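Small Drawer Units and the Case for the Open Top

Desktop drawer units are sold on volume. The listing gives the outside dimensions, the number of drawers and sometimes a load rating, and the buyer compares those. I think these are the wrong numbers. The useful figure for a small drawer is how much of its floor can be reached without moving anything else, and most units do badly on it.

Take a unit 135 mm deep. Few of the cheaper ones have a stop, so the drawer is pulled to a little over half its depth and held there with one hand. Of the 135 mm, I count on 57 mm as working space. Whatever sits behind that line is in storage in the sense that a box in an attic is in storage. Erasers go there, and spare caps, and the key to something.

The second problem is mass. An empty plastic unit weighs very little, and friction at the runners is often enough to drag the whole body forward when a drawer sticks. The usual fix is to hold the body with the other hand. A tool that takes two hands to give up a paper clip is badly specified. Adhesive pads help on a bare desk and do nothing on a fabric mat, where the mat moves too.

An open tray and a wire basket have neither fault. The contents are in view, and access is from above.
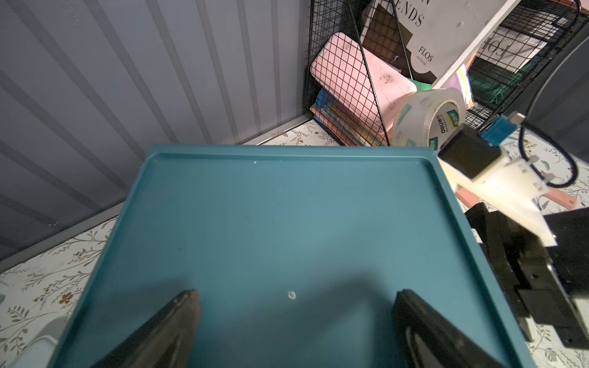
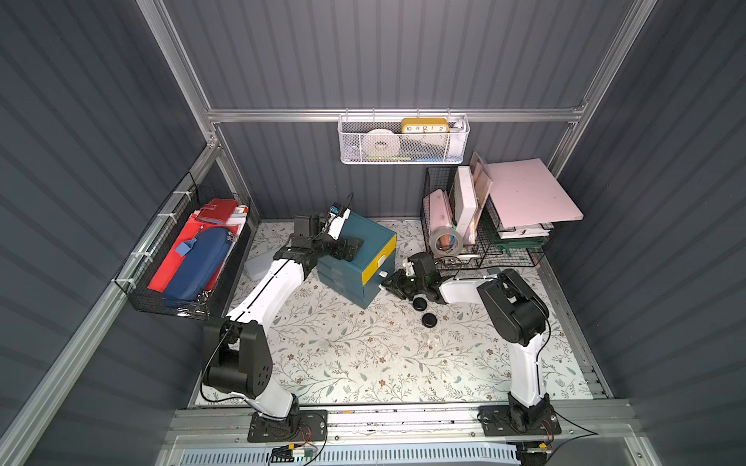 The objection is dust, and it is a fair one. A flat teal surface shows every speck, and so does a cream mat. My answer is that a tray is wiped in one pass. Drawers collect the same dust more slowly, keep it in the corners, and have to be emptied before anyone can get at it.

Wire mesh has its own limit, set by the size of the opening. Folders, pencil cases and pouches are well suited to it. Loose pins are not, and anyone who puts them there will be picking them up off the floor. Fix the basket to a side wall or frame with zip ties and it takes up no desk area. Two ties are too few. The basket will rotate under an uneven load.

I used a Wiltwood unit for years and replaced it in November with a Skerkeo tray and a mesh basket. The Wiltwood cost 40 dollars and was well made. I kept it, and it now holds batteries and fuses, items I want perhaps twice a year. That is the correct job for it. A closed drawer is good at keeping things that are seldom wanted, and a desk should have very little of that kind on it.

Sullach and Ashworth both publish runner friction for their larger cabinets. Neither does so for the desktop sizes, where the body is light enough for it to matter most. Until they do, I would push each drawer in and out in the store with one hand and see whether the body stays put.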